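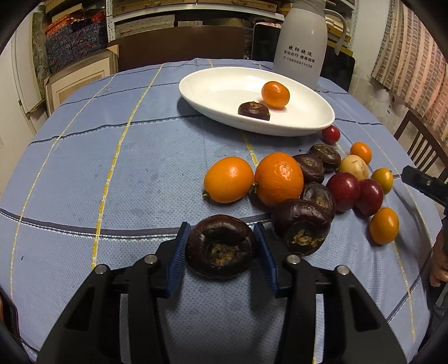
Chapter 4
What the Machine Leaves Behind

Learning goals

After reading this chapter you should be able to:
tell the difference between a task and a job
explain why output figures from a trial may not hold up on a normal shift
name the new work that automation creates and say who usually ends up doing it
read a vendor's claim and ask what was left out of it

4.1 A sorting room in June

Peneck packs mixed produce boxes for hotels and small grocers. Its sorting room is the kind of place most people never think of as skilled. Fruit and vegetables come in mixed, and workers at long tables put them in order by type, size and condition. The citrus is easy. The water chestnuts are slow work, being dark, uneven and often still wearing bits of husk, and a soft one has to be found by feel.

In June the company leased a gripping system from a supplier called Ivow. The sales sheet promised 118 picks an hour per station. It also said that the system would "free staff for higher-value activity." The sheet did not say what that activity was, and when the workers asked at the first shift meeting, the managers could not say either.

We will come back to Peneck several times in this chapter. The case is useful mainly for how ordinary it is. There was no mass layoff and no strike. The machines were neither a disaster nor a triumph. What changed was who did which part of the work, who was blamed when it went wrong, and how people felt about the last hour of a shift.

4.2 Tasks are not jobs

Much public talk about automation treats a job as one thing that a machine can either do or not do. A job is closer to a bundle. A sorter at Peneck picks things up and puts them down, and a stopwatch can measure that part. The same sorter notices that a crate smells wrong, pulls bruised plums before they leak on everything else, shows a new hire how hard to squeeze, and tells the driver that the last load was packed too tight. None of this appeared in the study the company used to decide what to buy.

When a machine takes over the part that can be timed, the other parts do not go away. They are handed to someone, often with no change in title or pay. At Peneck the two sorters at each automated table were cut to one. That person kept all of the noticing and gained a new duty, which the schedule called "assist." Assist meant turning an item the gripper could not hold, clearing a jam, and pressing a button to say the problem was over.

Key term: residual work. The tasks left to people after the easiest tasks to describe have been automated. Residual work tends to be irregular, hard to plan for and easy to leave out of a budget.

4.3 Reading the numbers

Be careful with the figure of 118. It came from a trial with clean produce, one type at a time, and an Ivow technician standing by. A rate measured that way tells you something about the equipment. It tells you very little about a Sunday evening shift with mixed crates and one tired person covering two tables.

Ivow also reported that 90 percent of picks needed no human help. Students often read a number like that as nearly finished. Try it from the worker's side. One pick in ten calls for a hand, and the calls do not come evenly spaced. You cannot sit down between them, and you cannot do anything else that needs your full attention. Whether this is lighter work than sorting is a fair question, and the sales sheet had no column for it.

A second firm, Hoduria, bought the same system and reported being pleased with it. Hoduria handles one kind of citrus, already graded by size when it arrives. Both reports may be perfectly accurate. The mistake lies in carrying a result from one room to another as if the rooms were alike.

4.4 Who gets asked

The Peneck sorters were shown the system after the lease was signed. Their questions were practical. Who cleans the pads? Does a dropped item count against the table or the person? If the gripper squashes a plum, who writes it up? Some of these took 4 months to settle, and the first one was settled by the sorters cleaning the pads themselves.

Section 4.5 compares this with the Amato cannery, where line workers had a say in the purchase and turned down one machine out of the two on offer. Do not assume that Amato is the happy ending. Its workers got a slower machine they liked better, and they also got a longer shift.

Before you read on

Choose a job you have held or watched closely. Write down every task in it that could be timed, then every task that could not. Keep both lists. You will need them for the exercise at the end of Section 4.6.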